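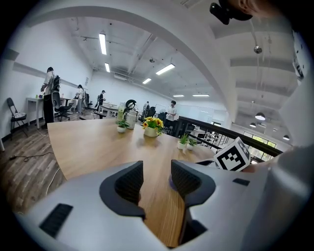
Before you compare finger pads on a hand-held gripper, get your start position sorted, or you'll be testing your own wobbly wrist. I did 384 grabs with the Jerkex pads before Lilian Rweyemamu pointed out that I was coming in from a different height every time (groan!). So now I put the marker cube at the table's edge, bring the fingers in with a narrow gap between them, and keep both the cube and the potted plants in view.

Close slowly, hold for 4 seconds, lift, put it back. Do the whole batch with one set of pads, then swap to the Sivakumar ones and start again from the same spot. Write down every slip as you go, even the silly ones!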